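How to check a wrist camera view in simulation before you compare two grippers

By Conceição Calado
Updated November 4, 2025

When I started to compare grippers in simulation, I lost almost two weeks because of the wrist camera. The arms moved well, the physics was stable, and my results made no sense. One gripper looked much better than the other, and I was already writing this to my colleagues in Vulville. Then I looked at the camera images one by one and saw that the two cameras did not see the same part of the fingers. I was comparing two cameras and calling it a comparison of two grippers.

This tutorial explains the check I do now, before every comparison. It takes less than one hour if your scene is already working. I use two gripper models that we call Karard and Puslow in our group, on the same simulated arm, in a room scene we named Ponce. You can follow the same steps with any simulator that lets you attach a camera to a link of the robot.

What you need

A simulated arm with a flange where you can change the gripper.
Two gripper models with their own finger joints.
A room or cell with at least one wall and something on it. A window, a door or a poster is enough.
A script which can save one image from the wrist camera and the joint values for the same moment.

You don't need objects to grasp yet. I recommend that you leave them out, because with an object in the view you will look at the object.

Step 1. Attach the camera to the right link

The wrist camera must be a child of the gripper base, and the gripper base must be fixed to the flange. In many scene files the camera is a child of the last arm link, and this works until you change the gripper. The second gripper may have a longer base, and then the camera stays behind and sees mostly housing.

For each gripper, write the camera position relative to the point between the fingertips, with the fingers fully open. I call this the grip point. In my files the camera is 100 mm behind the grip point for both models. If one gripper has a body so large that the camera would be inside it, move both cameras, not only one.

Check also the direction. Some simulators look along the negative Z axis of the camera and others along positive Z. If your first image is completely one color, this is the first thing to suspect.

Step 2. Choose a test pose that is a little ugly

Most people test the camera with the gripper pointing straight down at a table. It is a comfortable pose and it hides many mistakes. The table is flat, it fills the image, and a rotation error of a few degrees is difficult to notice.

I prefer a pose where the gripper is turned toward a wall, near the end of that wall, with the wrist rotated so that nothing in the room is parallel to the image border. Vertical and horizontal things in the room should appear tilted. Then you have edges in different directions, and you can compare them between one gripper and the other.

Set the fingers fully open and keep them so for the first image. Save the arm joint values in a file, because you will use exactly the same values for the second gripper. Do not use the inverse kinematics again for the second one. The solver may find another solution, with the elbow on the other side, and the picture will be different for a reason that has no relation to the gripper.

Step 3. Save the first image and read it slowly

Run the simulation until the arm is at rest. I wait 200 steps after the last command. Then save one image and the joint values together.

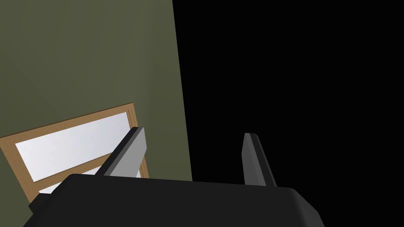
Wrist view in the Ponce room, fingers open toward the green wall and the window. The black area on the right is empty space.

I always ask the same questions to an image like this one.

Do I see both fingers up to the tips? For a comparison this is the most important. If a tip is outside the image, the camera is too close or the field of view is too small. With both tips inside, you can later see the contact with an object.

How much of the image is taken by the gripper body? Some housing at the bottom is normal and even useful, because it gives you a fixed reference which never moves. If the housing goes higher than one third of the image height, I tilt the camera a little toward the fingers. Apply the same tilt to the other gripper before you continue.

Do the two fingers look the same? They usually do not, and it is not always an error. A finger can show more of its inner face because the camera is not exactly in the middle, or because the shading is different on each side. Look in the camera transform for a small sideways offset. If you wanted the camera in the center and you find two or three millimeters there, correct it now. If the offset is part of the design, write it down.

Can I tell the fingers from the background? Dark fingers in front of a black area are hard to separate, for a person and for a segmentation network too. In front of a colored wall or a bright window it is much easier. This was the biggest hidden problem in my first comparison, and it has its own step below.

Step 4. Decide what to do with the empty space

When a simulated room has only the walls that somebody needed, the camera will sooner or later look past the end of a wall. The renderer has nothing to draw there and gives you the background color, and in our case this is pure black.

For the physics it changes nothing. For the camera it changes a lot. In my first test, the dark fingers of one gripper were in front of the black area in many poses, and the other gripper has light pads, so its fingers stayed visible. My finger detector lost the first gripper again and again. I concluded that the gripper was worse, and this was wrong.

You have three possibilities.

Close the room. Add the missing walls and a ceiling. This is the best solution if your robot will work inside a real room later.

Change the background color. A middle gray is good for most grippers. It takes one line in the render settings, and you should use it at least for the tests.

Keep the black and limit the poses. I do this only when the scene belongs to another group and I am not allowed to change it. You exclude every pose where more than a small part of the image is empty. It is easy to measure: count the pixels where all three channels are exactly zero. But be careful, a dark housing can also have such pixels when the lighting is weak, so it is better to use the depth image and count pixels without any depth value.

Also look at bright surfaces. A window pane that is nearly white can hide the edge of a light finger in the same way as black hides a dark one. I don't remove windows from the scene, but I make sure that both grippers are tested in front of them the same number of times.

Step 5. Close the fingers in small steps

Now keep the arm where it is and move only the fingers. I command the opening from full to zero in equal steps and save an image each time. I use 121 images, counting the first and the last one, but this is only my habit. With fewer you will still see the big mistakes.

Play the images quickly one after the other and watch for these things:

The room must not move at all. If the window or the edge of the wall shakes, your camera is attached to a finger link or the arm controller is too soft.
Both fingers must move together. If one starts later, the mimic joint is not configured well.
The tips should meet in the same column of the image as the grip point. If they meet more to the left or the right, the sideways offset from Step 3 is bigger than you believed.
The fingers must not pass through each other at the end. When they do, the collision shapes are missing or too small.

Step 6. Change the gripper and repeat

Load the second gripper, send the saved joint values, wait the same number of steps and save the image. Put the two images next to each other on the screen – or better, switch between them in the same window, because the eye notices small jumps very well.

The room should be almost identical in both. If your camera distance is measured from the grip point, as in Step 1, there will be a small shift when the two grippers have different lengths, and you can calculate how big it should be. A rotation is never acceptable. If the window is tilted differently in the second image, stop and find the reason. For me it was always the flange adapter, which in one of the models is turned by some degrees around its own axis.

Then compare the grippers. Note the visible length of each finger, the width of the gap when open, and how much of the view the body covers. Karard leaves more of the room free, Puslow has the wider gap. Neither of these says which one will grasp better, but you will need these notes when you explain the results.

Common problems

The image is completely black. The camera is inside the housing, or it looks in the opposite direction. Move it 100 mm away and try again.

The gripper body flickers. The near clipping distance of the camera is too close to the distance of the housing. Make the near value smaller.

The fingers are visible but they have no shading. Your scene has only ambient light. Add one directional light, the same for both grippers, and fix its position to the room and not to the robot.

The second gripper droops slowly. It is heavier and the arm gains are too low. Turn on gravity compensation, or compare the joint values with the saved ones before you accept the image.

Files to keep

For each gripper I keep the camera transform, the field of view, the arm joint values, the background color and the folder with the closing sequence. In January I had to repeat a comparison for a new version of Puslow, and with these files it was done before lunch. Without the background color I would have made the same mistake again, since the default had changed back to black with the update of the simulator.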